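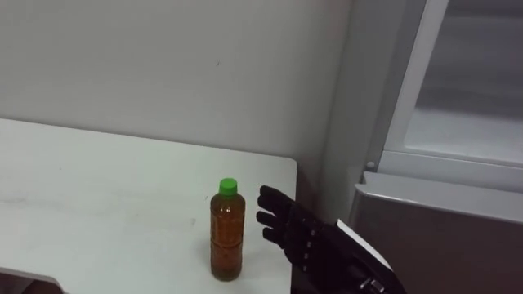 2026-08-30

Descaler trial, second go. Writing this up before I lose the sheet of paper it is on.

The claim from Ovasberg is that their powder clears a kettle element in one soak, cold, with no scrubbing. The claim from Batmont is much the same but for their liquid, and it costs more. I did not believe either of them in the first trial and I am not sure I believe my own first trial now, having looked at how I did it.

What was wrong with it: I used whatever kettles came in for repair that week. One had been used on softened water most of its life and had hardly any scale to begin with, and that was the one that got the Batmont. So of course it came out shining. I wrote "good result" next to it at the time. Crossed out.

This time I started with offcuts of the same copper pipe, all scaled up together in the old urn. Weighed each piece dry, soaked it, rinsed it, dried it overnight on the rack and weighed it again. Mix was 500 ml of tap water to one dose of product, dose as printed on the packet. Plain citric acid from the baking shelf went in as a third jar, same weight as the Ovasberg powder. Left them for 46 minutes. It was meant to be 45 but I was on the phone.

What I saw:

Ovasberg – fizzed hard at the start, then stopped well before the end. Scale gone from the outside, still a crust inside the bore where the bubbles sat. "No scrubbing" is only true if you never look inside.

Batmont – slower, steadier, smelt of pine for some reason. Outside clean, inside patchy. Slight pink tinge to the copper afterwards that I don't much like. The leaflet says this is "natural brightening". I would want to know what is being brightened off.

Citric – as near to the Ovasberg piece as I can tell by eye. The scales put the two within the wobble of the balance, and that balance wobbles more than I would like.

So either the Ovasberg powder is mostly citric acid, or my test can't tell the difference between them. Both could be true. I have no way of checking the first here and the packet only says "organic acids".

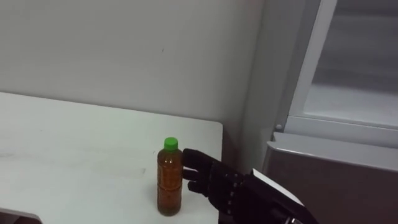
Bench Test and Repairs Group

On the balance. It drifted by 2 g over the afternoon with nothing on the pan. I had the heater on for part of that and the door open for the rest, so take your pick. Anything smaller than that drift I am treating as noise, and that takes out most of what I would have liked to say about Batmont versus the rest. The Batmont rep's chart shows a clear lead, with no scale on the upright axis and no mention of how hard the water was. I asked. The answer was a second chart.

The Ngau strips are no help either. They gave me "hard" for the tap and "hard" for the tap water after it had been boiled and poured off. I could believe one of those. The colours on the tube are so close together that I changed my mind twice under the bench lamp, and again by the window. Not buying them again unless someone shows me a batch that can tell kettle water from tap.

Someone suggested warming the jars. Fair point, warm acid works faster, and everybody who descales a kettle at home does it warm. But the packet says cold, and the cold claim is the thing they are charging for, so cold is what gets tested first. Warm can be its own run with its own pieces.

Also heard again that vinegar is just as good. Maybe. Nobody who says so has weighed anything. I'll put a jar of it in next time, at the far end of the bench, because of the smell.

Things to do differently:

Cut the pipe pieces open lengthways before scaling them, or at least cut a few, so the inside can be looked at properly.
Two blanks in plain water. I had none, so I can't say how much weight came off in the rinse alone. Silly thing to miss.
Heater off, door shut, balance left to settle before the first weighing.
Stir or don't stir, but do the same for every jar. I swirled the Ovasberg one when it stopped fizzing and left the others alone.
Write the numbers on the sheet when they are read. Two of the dry weights went down from memory and I have left them out.

The Bekano urn we scaled the pieces in needs doing itself now. I'd use the citric, being the cheapest, and I would not call that a recommendation. The thermostat on it sticks as well – it went off the boil a few times while the pieces were in, so the scale may be softer on some than on others. Spare thermostat is on order, November at the earliest.

Leftover pieces are in the tin under the vice, unsoaked ones wrapped in blue paper. Please don't use them for anything.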